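Support log: Skevia holiday bookings
Subject: Apartment on wrong side of the island after rebooking
Status: Solved
Opened by: Dorian Poulain
Handled by: Titilayo Effiong

08:13 Dorian Poulain
I booked eight nights at the Somevitz apartments on the west coast for February. After I changed the number of guests from two to three, the confirmation came back showing Dauda Bay, on the east side. The price is the same. I did not pick a new place. Can you put it back?

08:40 Titilayo Effiong
Thanks, I can see both versions of the booking. The first has the Somevitz west building and the second has the Somevitz east building. Did you make the change on the website or in the app?

08:52 Dorian Poulain
In the app. I changed the guest number, pressed Update, and then there was a list of room types. I chose "two bedrooms, sea side" and paid nothing extra.

09:20 Titilayo Effiong
I have tried the same steps on a test booking. The room list shows both Somevitz buildings together and does not print the coast next to the name. On the website the coast is shown. The west building has no two-bedroom rooms under that name. They are listed there as "family, sea side". I have passed this to the app team.

09:31 Dorian Poulain
Does it matter much which side we are on? My sister says the island is small.

09:45 Titilayo Effiong
It is a 64 km drive between the two, and the road over the middle is slow. In February the east side gets the wind for most of the day and more short showers. The west is drier and hotter, and the sea is calmer for swimming. Most of the boat trips leave from Jedau, on the west. If you had picked the east for the wind, I would leave it, but your first booking was west.

09:58 Dorian Poulain
We want the west. We have a boat trip paid for from Jedau.

10:25 Titilayo Effiong
Moved back to the west building, family room, sea side, three guests, same eight nights. No charge. The change fee has been switched off on this booking. Please check that the new confirmation says "Somevitz West" on the second line.

10:47 Dorian Poulain
Got it, and it does say West. The airport transfer still says Dauda Bay though.

11:02 Titilayo Effiong
The transfer is a separate item and does not follow the room. I have cancelled it and added one to the west building, pick-up time unchanged. You should have a second email.

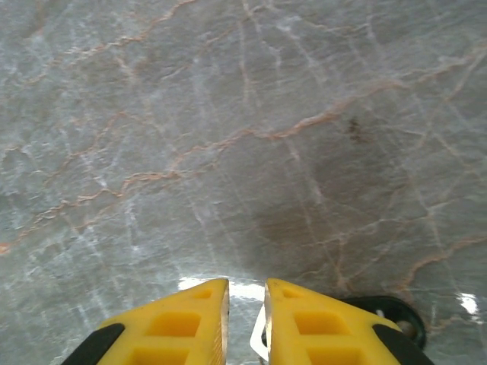 Can I change the number of guests again without losing the west coast room?
Make the change on the website and check the coast beside the room name before you press Update. Changes are open until 11 days before arrival.

11:20 Dorian Poulain
Second email is here and the transfer is right. You can close this.

11:26 Titilayo Effiong
Closed. Link to app fault left open: coast missing from room list when guest number is edited.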